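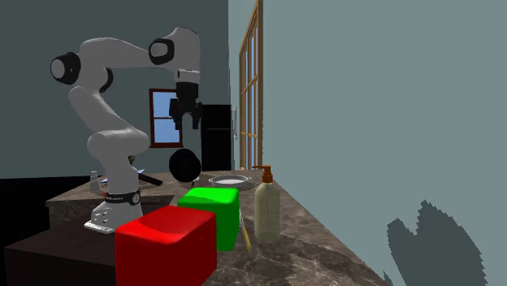
Posted by the Sketberg Kitchen Diary
Writer, renter, owner of too many jars

Ok quick one before work. It's 6:40 and the coffee is still dripping so I've got maybe one cup's worth of time to talk about the pantry clear-out, which a few of you asked about after I moaned about it in August.

Background for anyone new. We moved to Sketberg from Vanside with 16 boxes marked KITCHEN. Smaller place, way smaller kitchen. One tall cupboard that the landlord calls a pantry and I call a tall cupboard. Everything went in there the first night and pretty much stayed where it landed. Flour behind the dog shampoo. You know.

So last month I bought cumin. Came home, put it away, found cumin. Two cumins already, one of them open and smelling like a drawer. That was it for me. Took everything out.

And I mean everything. Counter, floor, both chairs, the ironing board. I did count, for once in my life, because I wanted to know how bad it was. 169 things. In a cupboard! Of those, 48 were past their date, and the oldest was a tin of water chestnuts that came with us from two apartments ago. I have never cooked with water chestnuts. Don't even know what I was planning.

What went straight in the trash: the spices with no smell, a bag of walnuts that had gone bitter, baking powder that did nothing at all when I put it in hot water. (Good test by the way. Spoonful in a mug, hot water from the kettle, should fizz like mad. Mine just sort of sank.) Three half bags of brown sugar you could have built a wall out of. Yes I know about the slice of bread trick. Tried it. The bread got hard too.

What I kept even though it was past the date: dried pasta, rice, sealed tins with no dents, salt obviously, honey. I'm fairly relaxed about best-by on dry stuff. Oil I'm not relaxed about, I sniff it, and if it smells like crayons it goes. The sesame oil smelled like crayons. RIP.

Then the shelves. Took them out, washed them, dried them badly, put them back damp, had to take them out again. Learn from me. Leave the door open overnight.

Next, jars. I went through a whole jar phase a few years ago and bought the Kadlec ones with the clip lid. Still like them a lot. The rubber ring goes stiff after a while but you can get replacements, and they stack if you're careful and don't have kids running around. For the flour and the rice I got the square Tuno tubs, becuase square fits the cupboard and round doesn't. Wish I'd worked that out before the jar phase. Not as pretty. They hold a full bag of flour though, with room for a scoop, and the Kadlecs don't, so you end up with a jar of flour AND a bag with two inches of flour in it, clipped shut, falling over. For years I had this.

Labels. Masking tape and a marker. I had a label maker, lost it in the move, no plans to replace it. Write what it is, and the date you opened it. The date is the part I always skipped. Also write the water ratio for rice on the lid. Saves looking it up with wet hands.

Layout, since someone will ask:

Top shelf, stuff I need a stool for. Canning pot, birthday candles, the good platter.
Eye level, what gets used every day. Oats, coffee, rice, pasta, oil.
Next one down, baking. All of it together in one bin so I can pull the whole bin out.
Then tins. Two deep max. When it was four deep I just kept buying chickpeas.
Bottom, potatoes and onions, NOT in the same basket. And the dog food.

Dog shampoo now lives in the bathroom like it should.

The bit I'm still stuck on is spices. I don't have a drawer to give them. The rack on the inside of the door was ok for a week, then the door wouldn't close all the way because the paprika stuck out. Right now they're in a shoebox on their sides with the names on the lids. It's ugly and it works fine. If you have a better idea that doesn't involve screws (rental) please tell me in the comments.

Been three weeks now and it's holding up. Mostly. There's a bag of lentils on top of the tubs that has no home, and I saw a packet of taco seasoning wedged in with the tins this morning which was not me. Grocery bill is down a little bit, I think, mainly from not buying chickpeas. We've been eating through what was already there. Lots of soup. A frankly weird tray bake with the last of the polenta that I won't be sharing the recipe for.

Total time was one long afternoon plus an hour the next day for the damp shelf situation. Would I do it again, yes, but I'd eat lunch first. I got to about 4 in the afternoon on nothing but stale crackers, and I was making bad decisions about vinegar by then. Kept five vinegars. Have to go back in for those.

Coffee's done, gotta run. Freezer next, there's something in foil in there with no label on it at all and I'm a bit scared of it. Will report back when Ive had a look.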